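Galli Two-Arm Bench Cell
Home > Equipment > Bench Cells > Galli

Item 611
Price: $3,000, arms included
Lead time: up to 6 weeks
Sold by Ritby Equipment, Waltstead

The Galli is a small walled cell with two arms on a shared front rail. It is meant for groups that have a budget line marked "robotics" and a purchasing office that would like to know what that means.

What you get
Enclosure, rail, two arms with grippers, cables, power supplies.

What you don't get
A computer, a table that holds still, or anybody's free afternoon. Please budget for all of them. The table is the one people skip, and in May we took back a cell that had been running on a folding one.

Planning your spend
Set aside money for spare gripper fingers. Four sets will see most groups through a first year, or through one enthusiastic intern. The Fluritz spares kit fits and costs less than ordering fingers one at a time, a method we are happy to support at full price.

You will also want things to pick up. Buyers plan the arms for months and then raid their own pockets on delivery day.
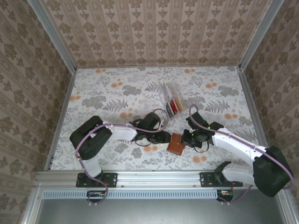

Small everyday goods are cheap, so buy doubles and put them on the first order — a second purchase request for $6 takes as long to approve as the cell did.

Quotes
Write to Aiman Setiawan at the Waltstead office. Include your bench depth and your door width. He will ask about the door anyway.

Prices checked 2019-07-09. Freight is extra.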